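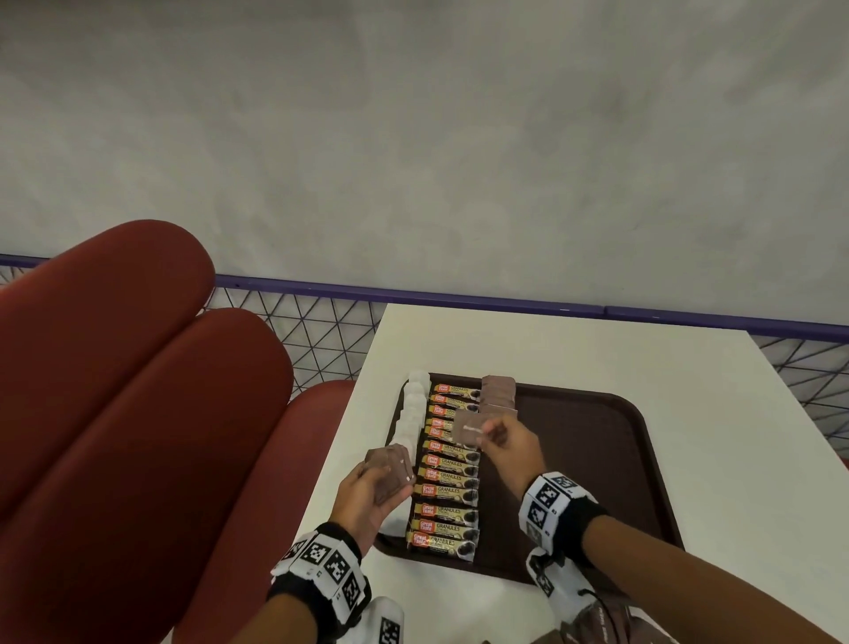
Themba Mtshali wrote:
> Can we please settle the coffee table before Friday. Last time at Horside it was a bowl of sticks and a bowl of sugar and everyone digging around with their fingers, and by the second break the brown sugar had all sunk to the bottom under the coffee. I vote for one flat tray, everything in rows, overlapped so you just pull one off the end. Also who is ordering? And do we need the creamer pots again, they leaked all over my bag.

Quick one from me, I'm on my lunch.

Yes to the tray. Brown one with the raised rim, rounded corners, it holds the rows fine. Sticks go in sideways, each one lying a bit over the next, Great Taste logos all to the left so it reads the same way down. White down the left edge. Brown sugar gets its own rows next to the coffee. Do the coffee first, get that line straight and the rest follows it. If you start with the sugar you end up shoving everything over at the end, ask me how I know.

Please don't cram it. A row that's too tight pulls three at once and then they're on the floor. Top it up at the breaks, spare boxes under the table.

Ordering: I'll do it through Toleck, same as January. Budget for the whole thing is 2,890 and that has to cover lunch too so no fancy stuff. I've got down some 100 coffee sticks, white and brown sugar to go with it, 2 boxes of stirrers. Teabags Van Beek can bring, they offered, we said yes, done. If anyone wants decaf speak up now, last time it went home unopened.

No creamer pots. Powder sachets or a jug of milk, I don't mind wich. Jug needs a fridge and the one at Horside is full of someone's yogurt.

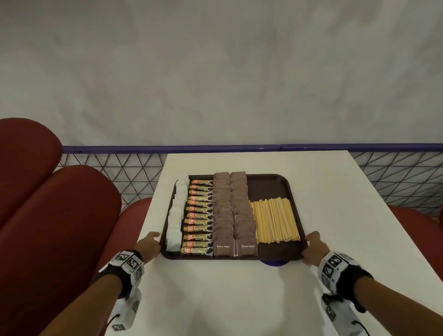 Themba also asked if the tray could be filled the night before and carried over, to save the morning rush. He reckons the rows would hold if you wrapped the whole thing in cling film.

Across the room, sure. Two hands, near corners, keep it level. In a car, no. We tried it going to Coraren, first roundabout and the sugar was in with the coffee, took longer to pick apart than it would have to lay it out fresh. So pack them in the boxes, sorted, lay it out there. Ten minutes if the boxes aren't mixed. Door opens at 8, plenty of time.

Still need:
- someone to bring the kettle AND the lead for it
- a bin or a bag taped to the table end for the empty wrappers
- 5 packs of cups, paper, the medium ones
- cloth

Reply to the list not just to me pls, I lost two answers last time that way. Will send the order off tonite unless someone shouts.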